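MSP 212 Motorcycle Chassis Dynamics
Handout 7: Reading tire wear and setting cold pressure
Instructor: Ekow Amegashie
Lab sessions: Tamara Bogdan

1. Scope

Handout 6 dealt with spring preload and static sag. The present handout assumes sag has been set and recorded. It covers the tire only: pressure, carcass temperature, and the surface marks used to diagnose both. Geometry changes are left for Handout 8.

2. Cold pressure and hot pressure

Cold pressure is measured before the warmers go on, with the wheel at air temperature. Hot pressure is measured within one minute of the bike stopping in pit lane. The two are linked by the gas law at near-constant volume, so use absolute pressure and absolute temperature in all worked problems. Gauge readings must be converted first. Most wrong answers on last year's sheet came from skipping this step.

Moist air gives a larger rise than dry air. Teams that fill from a shop compressor with no dryer will see hot pressures drift from one session to the next with no change in lap time.
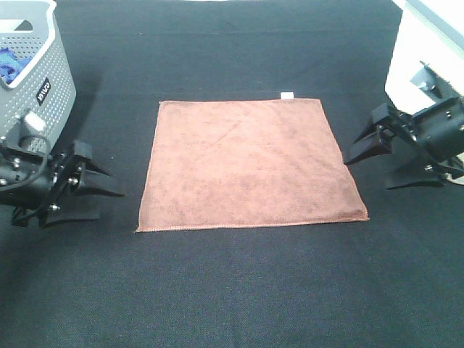
Record the warmer setting with every cold reading. For the lab data the warmers were set to 80 degrees Celsius. A hot reading with no warmer setting beside it can't be compared with anything and will not be marked.

3. Surface marks

Cold tear: deep, sharp-edged rips, usually on the shoulder. The surface is hotter than the carcass. Raise carcass temperature before touching the damping.

Hot tear: shallow, rolled edges with a blue or oily look. Pressure is often too low or the compound too soft for the track.

Rebound step: a raised leading edge on each wear band. Check rebound damping first.

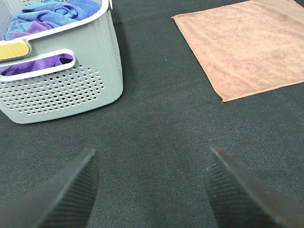 Fig. 7.1. Work surface.

4. Data set for the exercise

Use the Sinaga file, rear tire only. It holds 3673 samples from one session, logged at the wheel. Drop the out lap and the in lap. The Dotley file has a sensor fault on the front channel and is not needed.

5. To hand in

a) A plot of hot pressure against lap number, axes labeled with units.

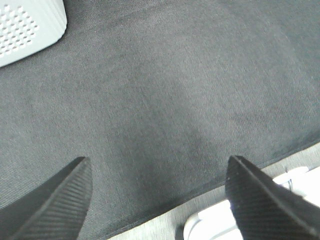 b) The cold pressure needed to reach the target hot pressure, with working.

c) One paragraph on which surface mark you would expect if the cold pressure were set too low.

The exercise is marked out of 100. Part b) carries half.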